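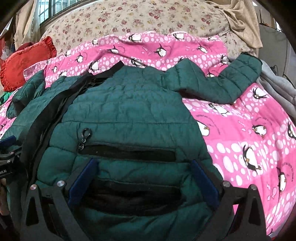
A reader in Clermont wrote in to say that her winter coat came back from a "lifetime repair" program with the same broken zipper it went in with, plus a card thanking her for keeping clothing out of the landfill. She wanted to know if she had been unlucky. Judging by the rest of the inbox since February, she had plenty of company.

Repair programs are the thing to have this year. Every outdoor label seems to offer one, and the pitch is always warm: send us your tired puffer, we'll make it whole, the planet says thanks. I would like to believe it. I have a jacket of my own with a slow leak of feathers under one arm. But I read the terms for the program at Bretthorpe, which has been advertising hard in our area, and I came away keeping my jacket at home.

Start with the word "lifetime." In the Bretthorpe terms it means the expected useful life of the product, and the expected useful life of the product is whatever Bretthorpe decides when the parcel arrives. Insulated jackets get 5 years. My mother's wool coat is older than I am, and no one at the factory ever told her it had stopped being useful.

Then there is "free." The repair is free if the fault is in the making. Wear is a different matter, and almost everything that happens to a coat can be called wear. Seams go because you moved your arms. Zippers go because you used the zipper. You pay shipping both ways on a wear claim, plus a $53 bench fee, and that is before anyone has picked up a needle. If you say no to the quote, the fee stays paid.

The company says it handled 967 garments last season. Handled how? The word could cover a jacket that was patched, a jacket that was looked at, or a jacket that was swapped for a discount code. I asked for the number that went home fixed and got a nice note about their values. I asked again and got the same note.

Mühlbauer, the small alterations shop by the Clermont post office, does it the old way. You walk in, they look at the tear, they tell you a price. They quoted me $18 for the underarm seam and said the filling would probably keep working its way out through the cloth whatever they did. It wasn't what I wanted to hear, but I could do something with it.

I'm not telling anyone to skip these programs. If your jacket is new and the snaps fell off in the first month, send it in and make them pay. Just read the page on wear first, take a note of what was wrong before you seal the box, and don't let the word "lifetime" do your thinking for you.

3 min read

Comments (3)

zipperless: Mine was gone nine weeks. In winter. They did sew the pocket, I'll give them that.

Orchard St.: A bit harsh. I got a whole new jacket out of them and never paid a cent.

mendit: @Orchard St. a new jacket isn't a repair though, is it? Where did the old one go?

Contact the newsletter | Copyright, all rights reserved | Back to top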